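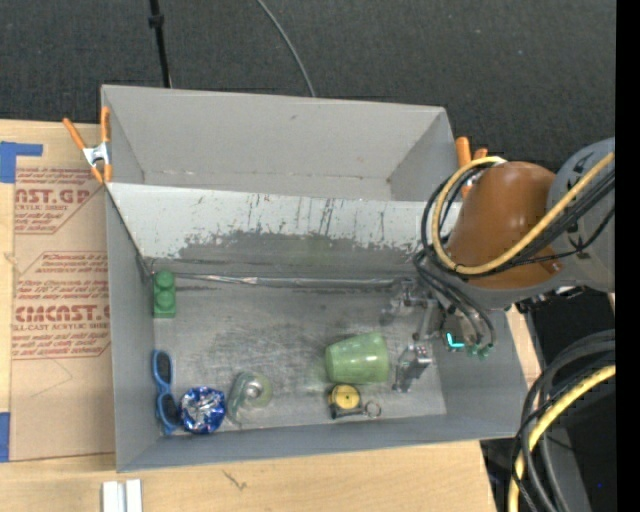 Spent the morning on the fixtures for the second half of the season, which I had put off through most of May. Peswood want their home match against us moved because the outfield at the far end is still being reseeded. I have no objection but it leaves us with two away games running, and the minibus is booked for the first of them. Before I could start I had to clear the table. The grey bin with the two compartments stayed where it was, scratched floor, green toy block in the corner and all, and I worked next to it with the scorebook on my knee.

The scorebook needed going through anyway. Our total against Prurberg is down as 148 in the bowling figures and three fewer in the batting. I went over it twice and found a set of leg byes entered under the wrong over. We lost by a long way whichever is right, but the league sends the sheet back if the columns don't agree.

After lunch I wrote to Jolunau about the friendly. They have offered us their second ground, with a matting wicket, and tea included. I said yes to the ground and asked for a noon start. Last year we began at two and finished in very poor light.

Rätsep have quoted 765 for the new sightscreens, delivery extra. We have roughly 200 put by. I would sooner repaint the old ones and replace the wheels on the left-hand one, and I shall say so at the next meeting.

Nets at six. Nine turned up, which is better than last week. Bowled for half an hour off a short run and the knee held. My length was poor to begin with and improved when I stopped trying to swing it. One of the juniors hit me over the back netting into the allotments and we didn't find the ball.

Rain forecast overnight. Covers are on. Must ring Peswood before nine about the date.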